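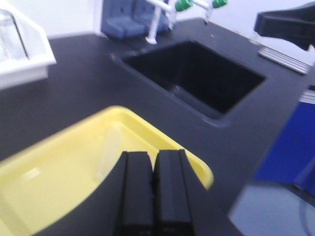

From: Nighat Dhanial
To: Skullholm bench list
Subject: Re: clearing the corner bench

Trevor Goodall wrote:
> Is anyone attached to the stuff by the wall?
> I'd like the corner back before January if we
> can manage it.

Trevor, yes please, and I'm so glad you asked! I have wanted that corner for ages. A black top that long, with all those blue cabinets under it, and we use it as a shelf!

My vote is to keep the yellow tray by the sink — I love that thing, you can spot it from the door — and put the metal one away in a drawer. The test tube rack is empty, so it can go in a cupboard too. The plant stays. Look at it, it's thriving, leaves going every which way!

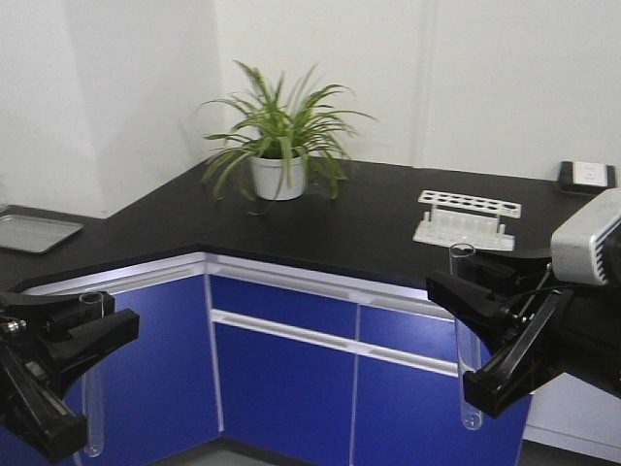
Trevor wrote back that he'd happily spare the plant, but he wants it 2 feet further along so he can lay out the Zotileck samples in one go. Fine by me! I can do drawers after lunch, and if anyone on the Timarar side has a spare rack they want stored with ours, bring it over.

Nighat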